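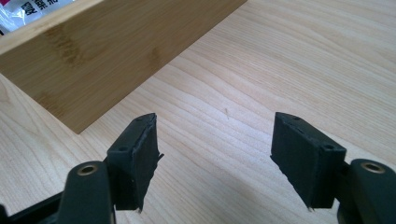
What is a bamboo board, and is it the same thing as a wooden one?

A bamboo board is a flat kitchen board made from strips of bamboo that have been glued and pressed together. Bamboo is a grass, so a strict person would say it isn't wood at all, though most of us keep it in the same cupboard and treat it the same way.

I've been writing these household entries for the Huddale kitchen pages for a while, and boards get me more mail than knives do. My own bamboo one is a warm honey tan, and set against a pale blond wooden table like this one, bamboo looks very golden indeed! The surfaces are different up close too. On the tabletop the grain runs in long flowing lines with little waves in it, while the board has faint bands and darker mottled patches.

How they're made

The stalks are split, the outer skin is planed away, and the strips are dried and glued side by side. Some makers heat the strips first, and that turns the sugars brown (you'll see it sold as "caramelized" — the color goes all the way through). Strips laid flat show the wide face of the stalk and the joints show up as bands. Strips turned on their sides give thin stripes. End-grain bamboo exists as well, and it's heavy and costs more. The Clistero I bought was 340 millimeters long, a nice size for an onion and hopeless for a watermelon.

Hardness and knives

Bamboo is generally harder than the maple or walnut people use for boards. It resists deep cuts, but it will dull a fine edge sooner. My friend Danish Lodhi sharpens knives on Thursday evenings and grumbles about bamboo every time I bring mine in. I still like it for bread.

Washing and drying

Hot water, a little dish soap, a quick rinse, then a towel. Don't soak it and keep it out of the dishwasher, where the glue lines can open up. Stand it on edge to dry so air gets to both faces. Brown smudges often come up with coarse salt and half a lemon, and if they don't, fine sandpaper will usually do it.

Oiling

Food-grade mineral oil, rubbed in and left overnight. Manju Pathak, who edits these pages, does hers every June and again at New Year. I do mine when it starts to look chalky — a less organized system, I admit.

See also: end-grain boards; table finishes; bread knives.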